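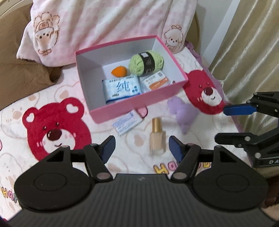 Kultholm Football Club

Kultholm Football Club is a semi-professional football club based in the harbour town of Kultholm. The first team plays in the Zarnari League, the second level of the regional football pyramid, and its home matches are held at Adams Road, on the north side of the town. The club's usual colours are green shirts with white sleeves, white shorts and green socks. It is commonly known as the Harbour or, by supporters of other clubs, as the Ropers, after the rope works that stood next to the club's first pitch.

Kultholm have won the Zarnari League twice and the County Bowl once. They have played in the top division for a total of four seasons, in two separate spells, the second of which ended in relegation on the final day. Their main rivals are Cavard Town, whose ground lies 17 miles inland.

History

Early years

The club was formed by workers at the rope works and by a group of former pupils from the town school, who had until then run separate teams on neighbouring pitches. Neither side was able to raise a full eleven every week during the winter, and the two agreed to merge part way through a season. The merged team completed the fixtures of the rope works side and kept its place in the local works league. The school team's results were struck from the records.

For its first few years the club had no changing rooms of its own. Players changed in the sail loft above the chandlery and walked to the pitch, and visiting teams were asked to arrive already in their kit. The pitch was close to the sea wall, and matches were often put off when spring tides left the lower touchline under water. The works league complained about the number of postponements, and the club was told to find another ground or play all its matches away.

Move to Adams Road

The present ground was laid out on grazing land that the club first rented and later bought. It took its name from the road running along its southern side. The first match there was a friendly against Cavard Town, which ended in a draw and is usually treated as the first meeting between the two clubs, although a newspaper in Cavard listed an earlier game that Kultholm have never included in their own records.

The move allowed the club to apply for a place in the Zarnari League, which required an enclosed pitch and separate changing rooms for the referee. The application was turned down at the first attempt on the grounds that the fence was too low. It was accepted the following year. Kultholm finished bottom in their first season but were not relegated, as there was no division below at the time.

First title and promotion

Kultholm's first league title came after a long period in the lower half of the table. The side was built around a settled defence and scored fewer goals than either of the teams that finished directly beneath it. It went unbeaten at home for the whole season and conceded only 22 goals in all league matches, which remains the club's best defensive record.

Promotion brought a good deal of extra travel. The top division included several clubs from the far side of the region, and midweek away matches meant that some players had to take unpaid leave from work. The squad was larger on paper than it was in practice, and on two occasions the team kicked off with ten men. Kultholm survived the first season on goal difference and were relegated at the end of the second.

County Bowl win

The club won the County Bowl for the only time during its seventh season back in the Zarnari League. It was drawn away in every round before the semi-final, and needed a replay in three of them. The final was played over one leg at a neutral ground and was decided by a header in extra time. Cavard Town, who had been knocked out by Kultholm in the quarter-final, lodged a protest over the registration of a substitute goalkeeper. The protest was rejected because the player had not left the bench.

Financial difficulties

The club's costs rose sharply after it began paying a weekly wage to all members of the first-team squad. Before this, only travel expenses and a small win bonus had been paid. The change was meant to be covered by income from a new social club, but building work on the social club ran over budget and it opened more than a year late. Wages were paid late on several occasions during the following winter, and a number of players left for Cavard Town and other nearby clubs on free transfers.

To clear its debts the club sold the training pitch behind the east end of the ground, which is now covered by housing. It also withdrew its reserve team for three seasons. The wage system was replaced by match fees, which are still used. Players are paid for each appearance, with a lower rate for unused substitutes, and contracts run for one season at a time.

Second title and after

Kultholm won their second league title with a squad that had largely come through the youth teams. They returned to the top division and spent two more seasons there. In the second of these they needed a point from the last match to stay up and led until shortly before the end, when two late goals sent them down.

On June 12, 2018 the club's members voted to adopt a new constitution, under which the ground is held by a separate trust and cannot be used as security for a loan. The vote also changed the club's membership rules, giving season ticket holders a vote at general meetings after two full years. A proposal to change the home shirt to plain green was put to the same meeting and was defeated.

Ground

Adams Road has a covered stand on its south side, open terracing at the west end and a hard standing area behind the opposite goal. The north side is closed to spectators on account of the slope. The stand is the oldest part of the ground still in use, although its roof has been replaced and the wooden benches were taken out in favour of plastic seats. It has room for 900 seated spectators.

The record attendance is 2,798, set at a league match against Cavard Town in the season of the first title. The number of people allowed in has since been reduced for safety reasons, and the record cannot be broken at the ground in its present form.

The pitch slopes from north to south and is one of the narrowest in the league. It drains well near the stand and poorly along the far touchline, where a strip of newer turf marks the line of a drain put in after a run of postponed matches. Floodlights were installed before the club's first season in the top division. They were second-hand, having come from a greyhound track, and were replaced when the league raised its minimum lighting standard.

Colours and badge

The rope works team played in dark blue and the school team in green and white. The merged club chose the school's colours, apparently because the school team owned more shirts. White sleeves have been a feature of the home kit in almost every season since, with the exception of a brief period when the supplier could provide only plain shirts. The away kit has varied, and has most often been yellow or dark blue.

The badge shows a coil of rope above three wavy lines. An earlier version included a lighthouse, which was removed when the badge was redrawn for use on letterheads.

Rivalry with Cavard Town

Matches between Kultholm and Cavard Town are generally the best attended of the season for both clubs. The two sides met every year on the second Saturday of the season for a long period, under an informal agreement that the league fixture secretary respected until fixtures began to be drawn by computer. The clubs also play a friendly each July, with the venue alternating. The winner of the friendly receives a brass ship's bell, which is kept in the clubhouse until the next match. If the match is drawn, the holders keep it.

Relations between the boards have usually been good. Kultholm played several home matches at Cavard while the stand roof was being replaced, and paid no rent beyond the cost of opening the ground.

Youth and women's teams

The club runs boys' and girls' teams at most age groups from under-eights upwards. Younger age groups train on the school playing fields, an arrangement that dates from the sale of the club's own training pitch.

The women's first team was founded as an independent side and became part of the club after several seasons of sharing the ground. It plays in green and white and uses the same badge. Its home matches are held on Sunday afternoons, and its best league finish is second place.

Honours

Zarnari League
Champions: twice

County Bowl
Winners: once

See also

Cavard Town
County Bowl
Zarnari League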